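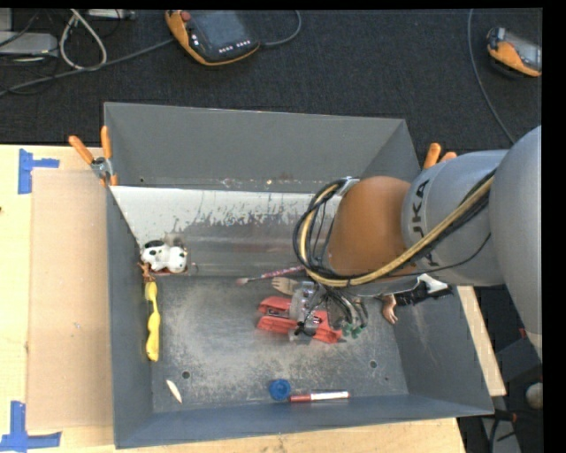

Teaching Days at Hendeck: Your Questions

Do I need to know how to code?
Nope! You guide the arm by hand or drive it from the pendant, and it records the moves.

How many demos does one pick take?
Start with four. Odd shapes like toys, markers and brushes usually want more – vary your approach each time!

What if I mess one up?
Delete it and go again. Kelly Yeoman once redid hers all afternoon and loved it.

Can two people share an arm?
Yes, take turns.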